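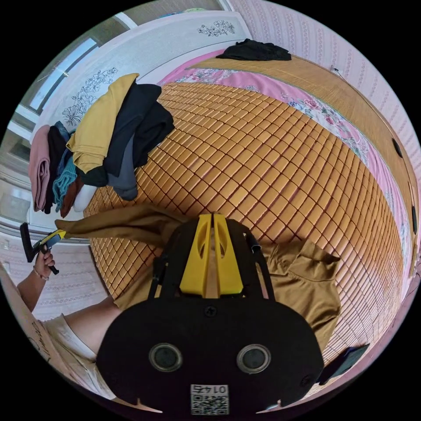
Seltcombe, Wed 31 December

Laundry & Linen Automation board
Thread: Budgeting for hand-held grippers, how many pairs do we really need?

kulap_r
Hello everyone, and a happy almost New Year to those of you still at your desks. I've been reading this board for a long while and finally have a reason to post. We're a small outfit trying to get a folding arm to handle ordinary household clothes, and I've been handed the job of writing the equipment plan for the first half of the year. I thought I'd start with the grippers, as that's where most of my questions are.

The work itself is what you see up top. One person, a gripper in each hand, a bed with a bamboo mat on it, a heap of clothes at one side and one garment at a time stretched out on the mat. We do it in real bedrooms because that's where people fold clothes, and my boss (Oranuch, some of you know her from the old mailing list) is very firm about that.

My quote from Kaewsai is 2619 for the first pair with mounts, cameras, a case and one set of spare fingers. I can stretch to two pairs if I cut somewhere else. Would you buy the second pair now, or run one pair hard until June and see what breaks? And has anybody compared them with the Pimus ones?

wiroj_j
Welcome, Kulap! Nice to see somebody asking before the order goes in, I always seem to get the call afterward.

I'd buy the second pair now, no question in my mind. When we started out we had a single pair and a very careful plan for the week, and then one finger mount worked loose and the whole plan went out the window while we waited on a part. It took 14 days to come. We were paying people to sit and drink tea (good tea, but still). A second pair feels like a luxury on the spreadsheet and then it sits there earning its keep every single time something goes wrong.

As for Pimus, we had them on loan and I liked the handle better, but the fingers felt stiff to me on thin cloth. Collars and pocket edges were where I noticed it most.

sunee.inthanon
I'm going to disagree with Wiroj, and he knows I do it with love.

Please don't spend the money on a second pair yet. Spend it on fingers, straps and screws, all the small stuff. In my experience the body of the thing goes on forever and the fingers are what wear out, especially if you're dragging them across a woven mat all day long. I've got a drawer full of old ones with the tips rubbed down. If you have four sets of fingers and one good screwdriver you will hardly ever be stopped for more than a few minutes. Wiroj's story is really a story about not having a spare mount on the shelf!

The other thing I'd put in your budget is clothes, and I can't see a line for that in what you wrote. You want knits with a bit of rib to them, you want dark things as well as bright things, you want long sleeves, and you want them in more than one size. We started with whatever was in my own closet, and after a few weeks we had a lovely folder of one kind of shirt. Thrift stores are your friend. Set some aside for washing them, too.

kulap_r
Oh, the clothes! You're right, I had them down under "misc" with the tape and the batteries. I'll give them their own line tonight.

Sunee, would you still say one pair if we had two people working? Apinya is joining us and the idea was that she and I would take different houses.

sunee.inthanon
Well, now, that's a different question and I'll back down some. Two people in two houses need two pairs, there's no way around it unless you want to spend your lives driving back and forth. I was picturing one of you. If it's two of you, buy the second pair and keep the finger order smaller to start with.

wiroj_j
I'm printing that out and hanging it over my bench.

apinya_s
Hi all, I'm the Apinya in question! I've done this kind of work before, on a kitchen project, so let me put in a word for the person whose wrists are involved. Whatever you buy, please plan for breaks. On my last job we did 60 minutes and then stopped, and I wouldn't want to go past that with a gripper in each hand and a heavy garment hanging off the end. If the plan is built on nonstop hours, the numbers for how much we'll get through by June are going to be wrong, and then the money will be wrong too.

I'd also love for somebody to try the Pimus and the Kaewsai side by side before we commit. Wiroj, was the stiffness the fingers themselves or the spring in the handle? I had a pair once where I blamed the fingers for a month and it was the spring.

wiroj_j
You know, Apinya, I couldn't swear to it. It may well have been the spring. It was a loaner and I didn't open it up, so take my grumbling with a pinch of salt. Rokudby keeps both kinds at their counter and they let me stand there squeezing them for most of an afternoon, so it's worth the trip if you're anywhere close by. Bring a shirt with you. The little foam block they hand you won't tell you much.

kulap_r
We can get to Rokudby after the holiday, so I'll hold the order until then and bring a bag of laundry with me. For now the draft has two pairs, two spare sets of fingers, a spare mount for each, a clothes line, a washing line, and shorter working hours than I started with. Oranuch will want to know what got cut to pay for it. At the moment it's the second laptop, which I was rather looking forward to.

sunee.inthanon
Keep the laptop on the list and mark it for June. And add a third set of fingers, I mean it about the mats.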